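Tips from the Open Day: Setting Up a Kitchen Table for a Demonstration Arm

Notes taken at the Tarnero open day in May. The kitchen table was run by Romana Jireš and Custódio Aguiar. Most of what follows applies to any small work table where objects get moved, put back and moved again, with or without a machine. Proswood members can skip the section on mounting.

1. Surface

Use a plain, light top with a dull finish. Gloss throws the ceiling lights back at an overhead camera, and the software reads the bright patch as an object. Wipe with a barely damp cloth and let it dry before the first run. Spray polish makes plates slide when they are nudged.

Check the top with a level in both directions. Shim under the feet, never under the top itself.

2. Cable

Leave enough slack at the wrist for a full turn each way. Route the loop on the side where the arm does the least work. Run the wrist through its full range at low speed and watch the loop, not the fingers. If the cable drags over the table at any point, shorten the loop or move the nearest tall object. 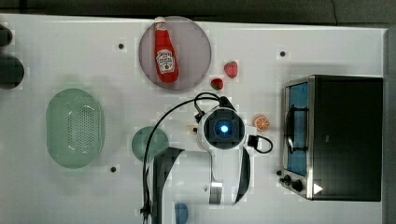

Tie cables with hook-and-loop strips. Zip ties pulled tight will mark the jacket and have to be cut off each time the layout changes. Aguiar replaces his strips every 3 months.

3. Choosing the objects

Soft items forgive a bad grip. Hard, smooth, round items do not. Start with soft ones until the grip force is set, then bring in cups and bowls.

Vary the height. A table of flat things tells you very little about clearance. Check the tallest item against the travel height of the arm before switching on.

Keep spares of anything small. Catarina Gouveia ran the Gidton table next door and lost two pieces under a cabinet before noon.

4. Layout

Put large items at the outside and small ones toward the middle. Anything with a door goes at the side, with clear space for the door to swing. Tall pots belong in a corner, where the arm does not have to pass over them on every move. Leave a finger's width between neighbors at the least; two fingers is better for a gripper with wide pads. 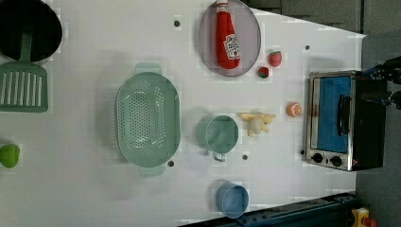 Nesting and stacking cause most of the failed picks. A stack looks like one object from overhead, and the top piece will often bring the next one with it. Separate everything at first and add one overlap at a time. A long utensil left with its handle in the pot, as with the green slotted spatula, is a fair test of this: the head is easy to reach, but the lift has to follow the angle of the handle or the pot comes along. Colanders are easier, particularly an oval one with a handle at each end. Take it by one handle for a short slide and by the rim for a lift.

5. Resetting

Reset by hand between runs with the arm stopped. Work from the back of the table to the front so that sleeves do not catch what has been placed. A printed layout taped to the wall is faster than memory. Rosário Esteves timed her resets over 212 runs and found that the printed sheet saved 9 seconds on each.

Small dots of removable tape can mark positions. Replace them when the edges lift.

6. Visitors

Tape a line on the floor and keep bags behind it. Questions go to the person not holding the stop button. Put the next start time on a card where it can be read from the back row.

The Khaemba layout sheets are at the front desk, in letter size only.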